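March

An Afternoon Among the Towers: The Filtmont Open House

The sign at the gate said the open house began at one, and by ten past there was already a line for the cookies. I mention this because it sets the tone. Filtmont is a repair and refurbishing shop in the old Brunham feed warehouse, a long low building beside the rail cut, and once a year it lets the public in to look at what becomes of the office computers that offices get tired of. I had expected a dozen hobbyists and a man with strong opinions about thermal paste. The man was there. So were a great many families, two strollers, and a dog that was asked to wait outside and did so with more patience than most of us showed at the cookie table.

We were sorted into groups by colored sticker. I was orange. Orange belonged to Buppha Nuchit, who runs the intake floor and has the kind of voice that carries over a pallet jack without appearing to try. She walked us past the receiving door, where the machines come in shrink-wrapped on pallets, and told us that the shop takes in 400 towers in a decent month and 750 in the month after the school year ends. Someone asked what they do with the keyboards. "We have a lot of keyboards," she said, and moved on.

Intake is mostly labels. Each tower gets one sticker for where it came from and another for where it is going, and the second is a guess. There is a shelf for machines that arrived with something still in the disc drive. The collection so far leans heavily toward tax software and one album of whale song, which had been played, we were told, exactly once.

Past a set of plastic strip curtains – the kind that slap you on the way through no matter how you hold yourself – is the bench room, and this was what I had come for. I have owned computers for most of my adult life and have opened precisely one of them, after which I owned it no longer. The idea of a room where people do this all day and the machines come out better interested me the way other people are interested in bomb disposal.

The benches are metal and ribbed, and anything small you set down on them finds a groove and stays there. Orestis Antoniadis, who teaches the new hires, let us crowd in at the first station and began with a machine on its side and its cover off. He likes to start people with the processor already out. A tower with its processor in, he said, looks like it might do something, and beginners get nervous around it.
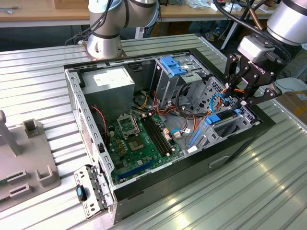

Dörte Heitmann
Visits and Outings Correspondent

Seen from above with the side panel gone, a desktop computer turns out to be mostly air and wiring. The power supply sits in its corner like a gray lunchbox, and from it come the red, yellow and black cables, which head for the drives by whatever route they please. I had imagined something tidier. The green board takes up less of the case than you would think for the part that does all the work, and the socket where the processor belongs has its silver bracket standing open, like the lid of a very small waffle iron.

Orestis did the memory first. There are two slots on this board, black, with little white latches at the ends, and he had us take turns with a practice stick from a jar. It goes in only one way around. I can report that it is possible to try the other way for quite some time. A boy of perhaps nine, standing on an upturned crate, did it in one go and looked at me with pity.

The longer blue slot is for an expansion card, a graphics card if you are lucky and a modem if you are unlucky or it is a certain kind of office. Most of what passes over this bench never had anything in it. "People pay for the slot," Orestis said, "and then they feel good about having the slot." I thought of my bread machine and said nothing.

What I had not known to look for was the blue plastic. There are blue latches on the drive cage and a blue clip down by the card covers, and once these were explained to me I felt a warmth toward the manufacturer that I have never felt while using one of their products. Blue means a hand can do it. You press or slide or lift the blue thing and the part is supposed to let go. Orestis said that on older cases every one of those was a screw, and that the screws came in three sizes so alike that they were known in the shop as the cousins.

There followed a short lecture on the blue SATA cable, which carries data to and from a drive and nothing else, and which has a plug that breaks if you pull it at an angle. He showed us a tub of broken ones. It was a deep tub.

At the next station Rafail Drakos was supposed to demonstrate dust removal but had been talked into a debate with the thermal paste man, who favored a thin even spread. Rafail favored a dot in the middle. Neither of them gave an inch, and the orange group stood and listened for longer than the schedule allowed. I came away leaning toward the dot, though I would not want to be quoted on it.

Testing takes place in a narrower room at the back, on racks, where finished machines run through the night with a program called Kornano that keeps them as busy as possible and writes down what breaks. It is hot in there and it hums on one note. The machines that pass get a green tag and go to the sale shelves. The ones that fail go back through the strip curtains to be slapped a second time. On the day of my visit there were 27 on the rack, and Hilde Dewulf, who keeps the log, knew which two she didn't trust. I asked how. She said they had the look.

The sale shelves are at the front, next to the exit, in the manner of all museums. A refurbished tower with a keyboard is 152 dollars, and I suspect you could get them to throw in a second keyboard without much of a fight. School groups and nonprofits pay less. The Ó Néill reading center across the road has furnished its whole homework room from here, and a woman from the center was going down the line lifting each tower a few inches and setting it down again, as one does with melons.

Some practical notes for anyone thinking of next year. Parking is on the gravel side, and the gravel is deep, so leave the good shoes at home. The tour lasts an hour on paper and ninety minutes if your group contains anyone with a theory. Children are welcome at the benches as long as somebody is holding on to them. There is one restroom, and it is reached through intake, past the keyboards. The coffee is free and tastes like it was also refurbished, but the cookies are excellent and gone by two.

I bought a mouse. It came in a paper bag with a small card saying who had tested it, and it works fine, although the wheel scrolls a little faster going up than coming down.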